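Mavport Fan Boards > Merch & Collecting > Clonavico jacket, replica or licensed??

kestrel_lane
10/11/2020
Ok so has anyone had the Clonavico crew jacket from the Cadura shop yet. The grey one Rathjen wears all through season two. I ordered in February, got a "processing" email, then nothing for ages, and it landed this week. Paid 528 all up with shipping to Hobart, which I know, I know.

Lining is nice. Zip is nice. But the patch on the left sleeve is the wrong colour to my eye, more teal than navy, and the collar sits flat. On the show it stands up on its own. Tags say officially licensed. Anyone else?? 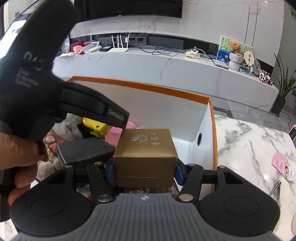

Thread length: 12 posts — 4 min read

dunmarra
Mine has the teal patch too. It's the season one patch. They changed it when the crew changed ships, so if you're after the season two jacket then no, technically it's wrong. Licensed though. Cadura has had the licence from the start.

kestrel_lane
The listing says season two. Says it twice!

dunmarra
Listing has said all sorts of things. Last year it said "real wool" for a bit.

poplar36
Going to disagree with dunmarra here. The patch never changed. Season two was graded colder, everything went blue, so the teal reads navy on telly. Have a look at the hangar episode where they're out in daylight, patch is plainly teal. People have been arguing this since it aired and the daylight shots settle it imo

dunmarra
They do not settle it. Volker Brandes did the costumes and he said in the DVD extras there were two patches. Two. It's on the second disc, after the bit with the boots.

poplar36
He said two SIZES of patch. One for the stunt jackets. I have the disc as well mate

hollis_b
Whichever it is, 528 is steep. I paid less than half that at the convention in Perth and it's the same factory label. Only thing missing was the numbered card.

kestrel_lane
Wait what numbered card

hollis_b
Should be a card in the inside pocket, out of 100. If yours has no card it's the open run, and the open run was never meant to be that price.

kestrel_lane
No card. Checked both pockets and the sleeve one. Right, emailing them. 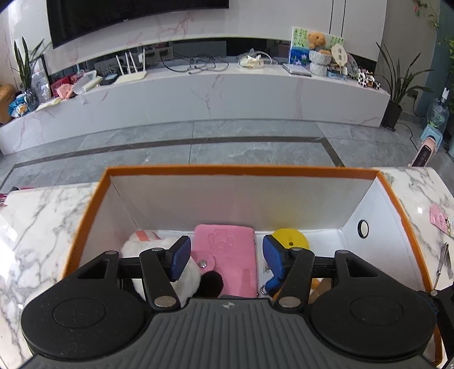
Sent it. Asked three things — which season the patch is, where the card is, and whether I can return it from Tasmania without paying the freight myself. Auto reply says 12 business days. Will report back. In the meantime I've tried steaming the collar and it did stand up for an afternoon, then flopped again by tea time.

poplar36
Don't steam it too much, the backing glue on that collar lets go. Ask me how I know. What works is a strip of stiff interfacing tucked up inside the fold, a few stitches at each end so you can take it out agian. Any fabric shop. Couple of dollars.

dunmarra
Agree on the interfacing, for once. The screen ones had wire in them, which you'd feel on your neck all day.

hollis_b
Wire? Thought it was boning

dunmarra
Wire. Same disc.

saltbush_jen
I'm with kestrel on the listing. Never mind which patch is which, if the page says season two and the swing tag says season one then that's not what was advertised, and you can ask for a refund. Screenshot the page now before they change it. I did this over the Rathjen gloves (both left hands, no joke) and the screenshot was what got me my money.

kestrel_lane
Swing tag doesn't give a season, just says Mavport Collection and a size. Screenshotted anyway. Thanks all. Wearing it to the rewatch regardless, it's warm and it's paid for

READER COMMENTS

Tobruk St: Got the open run in a medium and it fits like a large. Size down if you're short in the arms.

fennimore: poplar36 is right about the grading. Put season two on a decent telly with the colour turned to neutral and the patch goes teal. Same with the caps.

GreyCollar: No it doesn't. Tried it. Navy.

mim_w: Around 36 pages on this in the old forum before it closed, if anyone saved them please message me. There was a post from someone who'd handled one of the stunt jackets and measured everything, cuffs, patch, the lot.

Contact the moderators | © Mavport Fan Boards, all posts belong to their authors | Back to top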